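Newsletter of the Wendt Workshop Network
September 13, 2020

Tools on offer: the Skasham two-arm table kit

Several members have asked us in the past months whether there exists a two-arm robot kit which a small laundry, a school lab or a repair shop can put on a bench without hiring an integrator. Drandetska, the company behind the Skasham kit, lent us one for 61 days, and we tried it in our shared space in Gurklow. This item gives our impressions. We paid nothing for the loan, and we must return the kit in November.

The Skasham comes in 3 crates. In the first are the two arms, in the second the front beam with its mounting plates, and in the third everything small: the grippers, the cables, the control boards and a bag of bolts which is not sorted. Please reserve a full day for the assembly. The manual has 80 pages and the drawings are good, but the order of the chapters is strange. The arms are explained before the beam on which they stand, so we mounted the left arm, read further, and took it off again. Drandetska told us that a new edition of the manual is in preparation.

The arms are placed side by side at the front edge of the table and reach over it from there. This leaves the back of the table free for finished work and for a basket. We liked this arrangement more than the kits where the arms face each other, as one person can stand near the emergency stop and still see both grippers well.

The kit is sold for soft things: towels, shirts, covers, bags. It is not made for lifting. Teaching a new task goes by hand. You guide the two arms through the movement, you save it, and you repeat this with the cloth in a different position each time. For one simple folding task we saved 81 repetitions before we were content with how the arms approached the fabric. This is slow work, and after an hour the shoulders are tired. On the other hand, a person with no programming experience can do it from the first morning, and two of our newest members learned it faster than those who have worked with industrial arms before.

A few remarks for those who think about buying.

The cables run on the outside of the arms. We would prefer them inside. When you plan your table, leave free space at both sides, wider than the drawing says, so that the loops can move when an elbow turns.

The grippers are narrow and they hold thin fabric well. With thick terry cloth we had to lower the speed. The finger tips can be changed with a small hex key, but the key is not delivered with the kit.

The tabletop is not included. Drandetska advises a flat surface with little shine. We would add that the color should be different from most of your textiles, otherwise also the human operator has difficulty to see where an edge lies.

Loose cloth stays the hard part. A folded pile is easy to take from and easy to put back. A piece which was dropped from above makes a new shape each time, and before any folding the arms must find a corner and pull the fabric open. In the picture both grippers are over a wrinkled blue cloth, with a folded stack at the back left and the basket at the back right.

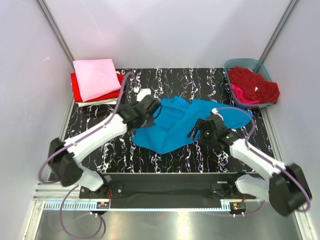
Photo: Wendt Workshop Network

The service from Drandetska was friendly. We wrote to them twice, once about a board which did not start and once about the manual, and both times we had a useful answer on the next day. Spare cables can be ordered one by one. Spare boards are sold only in pairs, and for a small workshop this is a pity.

Would we recommend it? For a school or a training center, yes, if there is a person who has patience for the first week. For a laundry which wants to save working hours this year, we would wait. The kit is a good tool for learning and for trials, but our folding was never as quick as folding by hand.

Members who want to try the Skasham before it goes back can reserve a half day at the front desk in Gurklow. Bring your own textiles, please, and if possible the kind you really work with. Closed shoes are required in the workshop, and long hair must be tied.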